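Zosadcombe community kitchen starts weekly clearing-up hour

The community kitchen in Zosadcombe will open its doors one more evening from March. The new activity is called the clearing-up hour, and it is meant for people who eat at the shared supper and also for people who only want to learn how to leave a table in good order.

The idea comes from Signe Sundqvist, who has led the suppers for two years. She explains that cooking has never been a problem in Zosadcombe, but that the work after the meal often falls on the same few persons. "When 30 people have eaten, there is rice everywhere," she says. "We want that everybody knows where to begin."
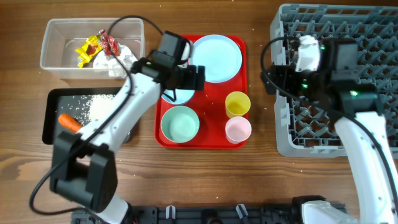
The clearing-up hour begins at 7 in the evening, directly after the supper, and places are limited to 12 persons. Each table is treated as a small task of its own. Wrappers and crumpled paper go first, all together in a clear plastic box, so that it is easy to see if a spoon has fallen in by mistake. Then the plates, bowls and cups are collected on a red tray and carried to the sink in one go. Loose rice is the slowest part, because the grains spread from the black tray to the wood and also in between the dishes. Sundqvist recommends a dry cloth first and a damp one after – never the opposite. Food that is still good, for example a whole carrot, is washed and goes back to the kitchen.

The dishes in pastel colours were bought last autumn with a grant from the Aasen fund. They replaced the old glass plates, of which nearly half were chipped. The kitchen is now looking for a second set, and also for tea towels in good condition. Gifts can be left at the Lurkano bakery during its normal opening hours.

The hour is free of charge and children are welcome together with an adult. Those who wish to take part can write their name on the list by the entrance, or ask at the Hovach bookshop across the street. Aprons are available, but it is good to bring your own gloves.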